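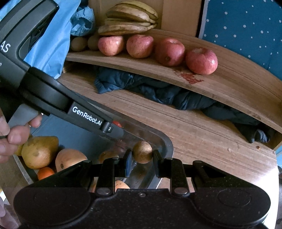 **Restaurant Operations II -- Handout 6: Seating capacity, turns and menu costing**

Instructor: Fadime Karaca
Revised 2024-05-03

Read before the tutorial. The worked case is the Zirnport, a converted grain store with a dining room on the ground floor and a bar above it. Bring a calculator.

## 1. Terms

**Cover.** One guest served one meal. A guest who only drinks at the bar is not a cover.

**Seat.** A place that can be sold during a given service. Bar stools count only if the full menu is served there.

**Turn.** Covers divided by seats, for one service. A turn of 1.0 means that covers equal seats. It does not mean every seat was used: one table may have been filled twice and another left unsold.

**Food cost percentage.** Cost of ingredients used, divided by food sales net of tax. Staff meals are taken out of the cost before dividing.

## 2. Worked case: the Zirnport

The dining room has 60 seats. Last August the restaurant served 2,248 covers. The upstairs bar serves snacks only and is left out.

The restaurant opened for dinner on 26 evenings and did not serve lunch.

- Seats available over the month: 60 x 26 = 1,560
- Average turn: 2,248 / 1,560 = 1.44
- Average covers per evening: 2,248 / 26 = 86.5

The monthly average hides the spread between evenings. In one week of that month the restaurant served 354 covers over six evenings, and 155 of them fell on the last two.

- Two busiest evenings: 155 / 120 = 1.29
- Other four evenings: 199 / 240 = 0.83
- Whole week: 354 / 360 = 0.98

This was a weak week against the month. Students last year tended to blame the kitchen. Check the reservations book first -- Stella Swai's floor plan had two large tables blocked for private parties, and one of those parties canceled. The seats were still available in the sense used in section 1, so they stay in the denominator.

## 3. Table mix

A room with 60 seats will not sell 60 seats if most of its tables seat four and most of its guests arrive in pairs. The usual measure is **seat fill**: guests seated divided by seats at the tables in use.

| Party size | Table used | Seat fill |
|---|---|---|
| 2 | 2 | 100% |
| 2 | 4 | 50% |
| 3 | 4 | 75% |
| 5 | 6 | 83% |

Older buildings limit the choice. Columns, hoist openings and uneven floors fix where tables can stand, and a listed interior may rule out banquettes attached to the wall. Mansa Abubakari's reading on the Clilach conversion (course folder) covers this in detail. Skip his section on lighting.

## 4. Yield and portion cost

Purchase price is not portion cost. Trim, peel and spoilage have to be allowed for.

Portion cost = (purchase price per kg / yield) x portion weight in kg

Yield is written as a decimal. If a product costs 3.00 per kg and 75% of it reaches the plate, the usable price is 4.00 per kg, and a 150 g portion costs 0.60.

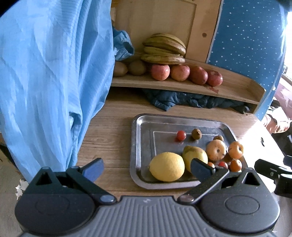
*Fig. 1. Fruit in a metal tray.*

Fruit is priced by weight with the skin on, so use the peeled weight when working out yield. Weigh a full delivery, not one piece. Yields taken from a textbook table are acceptable in the exercises but not in the project.

## 5. Exercises

1. Recalculate the Zirnport's average monthly turn with 52 seats. Keep covers and evenings unchanged.
2. The Mesden serves lunch and dinner in the same room. Explain why its two turns should be reported separately.
3. A dessert uses 120 g of prepared fruit bought at 2.40 per kg with a yield of 0.64. Find the cost of the fruit per portion.
4. Using the result of exercise 3, find the lowest net menu price that keeps fruit cost at or below 10% of the price.

Solutions to 1 and 3 will be posted. Hand in 2 and 4 to Taner Özkan on one sheet, with units shown.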